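로봇 응용 실습 견학 자료: 양팔 로봇의 가방 다루기 시연
2025-10-29

견학 장소는 Grurkemier 공개 시연실이다. 시연 과제의 이름은 Prornano이며, 천으로 된 노트북 가방을 로봇 팔 두 대로 다룬다. 수강생은 시연 전에 1절과 2절을 읽고 온다.

1. 지퍼와 그리퍼
천 가방은 잡는 위치에 따라 모양이 달라진다. 지퍼 슬라이더는 작고, 가방 몸체가 밀리면 같이 움직인다. 손목 카메라 영상에서는 슬라이더와 손가락 끝의 간격을 먼저 본다. 팔이 빠르게 움직이는 구간에서는 천의 무늬가 번지므로 윤곽선과 금속 부분을 기준으로 삼는 것이 좋다.
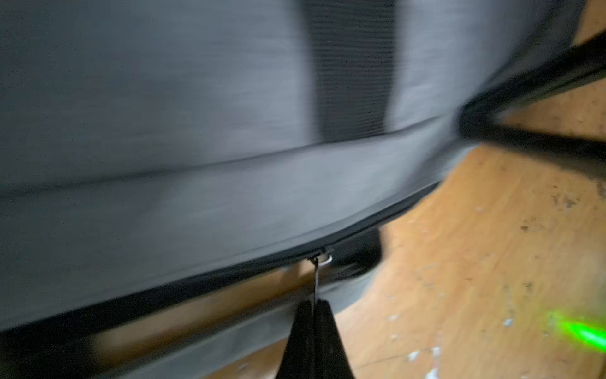
기계제어학과 로봇응용연구실

손가락은 끝이 가늘어지는 검은색 두 개짜리이다. 슬라이더에 달린 끈은 가늘어서 두 손가락이 너무 일찍 닫히면 놓치기 쉽다. 접근 방향과 닫는 시점을 나누어 기록한다.

2. 작업 공간의 구성
두 팔은 앞쪽 알루미늄 레일에 각각 검은 판으로 고정되어 있다. 바닥은 밝은 색 나무판이고, 세 벽은 붉은 결이 섞인 어두운 나무 무늬 판이다. 두 그리퍼가 가운데에서 가까워질 때 팔끼리의 간섭을 어떻게 피하는지 살펴본다.

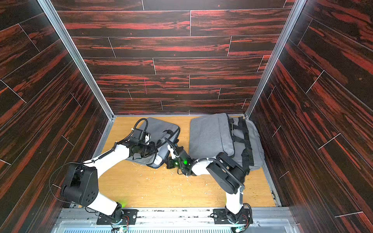

읽는 시간 3분

왼팔과 오른팔의 역할은 고정된 것으로 보지 말고, 가방 위치에 따라 어느 쪽이 먼저 접근하는지 적는다. 케이블이 늘어진 방향도 함께 적어 둔다. 관절이 크게 돌 때 여유 길이가 문제가 된다.

3. 손목 시점에서 볼 것
손목 카메라는 대상에 가까워 세부가 잘 보이지만 주변 물체의 위치를 알기 어렵다. 회색 파우치와 흰색 무선 마우스처럼 성질이 다른 물체가 한 화면에 들어오면 차이가 분명하다. 마우스는 형태가 변하지 않고, 파우치는 손잡이 끈과 주름이 있다.
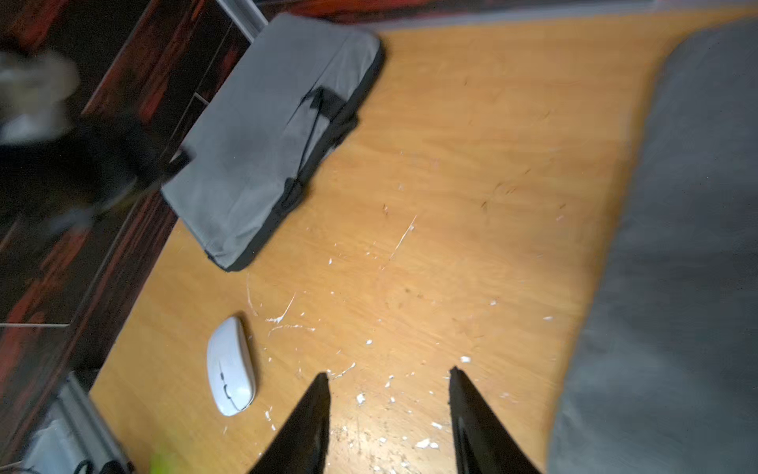
고정 시점의 영상과 비교하면 같은 동작이라도 판단할 수 있는 내용이 다르다. 과제에서는 두 시점 중 하나를 골라 장단점을 쓴다.

4. 가방이 세 개일 때
가방 수가 늘면 끈이 옆 가방 쪽으로 늘어져 경계를 나누기가 까다롭다. 팔이 가방 위를 지나가면서 일부를 가리는 점도 고려한다.

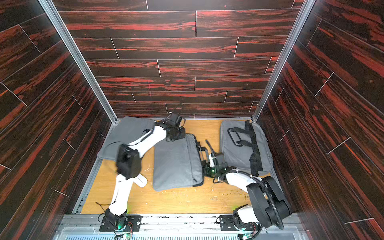 강의자료집 162쪽

제출물: 관찰 기록 한 부, 1000자 이내. 출석과 별도로 80점 만점으로 채점한다. 마감은 10월 말일이다.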